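Every club night now needs a story. The flyer for Kudura's next one promises "a journey through the roots of the low end," and I'd like to know who is going on this journey. Last time I went, I paid twelve dollars to stand near a speaker and hear the first forty seconds of a lot of songs.

I like bass music. I like it loud and I like it long, and that's my trouble with the stacked bill. Promoters think more names sell more tickets, and maybe they do. But give a DJ a short slot and they play it like a job interview. All the big tunes come out, the drop gets pulled back twice, and then the next person plugs in and does it again. By midnight the room has peaked so many times that it feels flat.

Povine tried something different in September. Two DJs, all night, no host shouting over the top. The first hour was slow and half the crowd stayed at the bar – a few of them complained online the next day. I thought it was the best hour I'd heard this year.
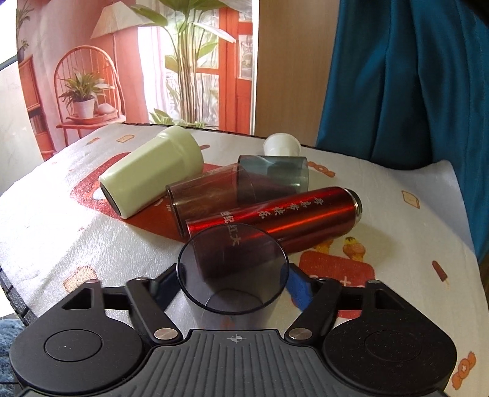 By Kalkidan Wako
Opinion | 13th November

I'm told that kind of night doesn't pay. Perhaps. I've also been told that about vinyl, small rooms and starting on time, usually by people selling the opposite. Kudura could cut its next bill in half and find out. I doubt it will, and I'll probably still buy a ticket.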